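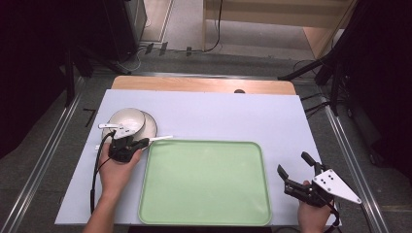 What is a tea tray used for?

A tea tray is used for carrying cups, saucers and small utensils from the kitchen to the table, and for keeping them together while people drink.

A tea tray is a flat piece of tableware with a raised rim. It is usually rectangular, round or oval. The rim stops the dishes from sliding off when the tray is carried, and it also holds back small spills. Trays are made of wood, metal, plastic or lacquer. Plastic trays are light and easy to wash, and for this reason they are common in canteens and small cafes.

Form

Most rectangular trays have rounded corners, which are easier to wipe than square ones. Larger trays often have handles or cut openings at the short sides. Small trays without handles are held by the rim or from below with one hand. In the catalog of the maker Calero, a tray for one person is called a "single", and a tray for a full tea set is called a "long".

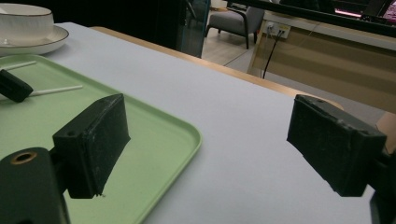 This page was last changed in November, at 16:40.

Cup and saucer

The cup stands on a saucer, and the two pieces normally have the same decoration. A thin gold line at the rim is an old and still popular pattern. Gold decoration can be damaged in a microwave oven, and many makers recommend to wash it by hand. The saucer catches drops and gives a place to the spoon or the stirrer after use.

Stirrers and sticks

Thin stirrers are sold in packs of 50 or 200, and large cafes may buy boxes of 2,000. They can be put on the tray beside the cup, across the saucer, or in a separate glass. In the cafes of Murivura, the stirrer is by custom laid across the saucer before the tea is poured.
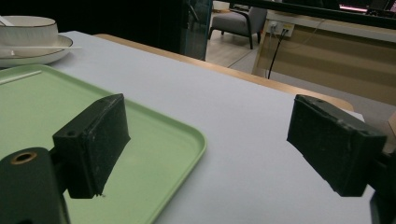

Cup and saucer with thin gold rims, a slender white utensil on the saucer, and a mint-green tray.

Storage

Bowls and cups should not be piled too high, as the lower pieces may chip. Plates can be stacked in greater number, and the Vorkelell household guide gives 12 as the limit for thin plates. Trays of the same size are stored flat or standing on the long side.

See also: Saucer, Teaspoon, Table setting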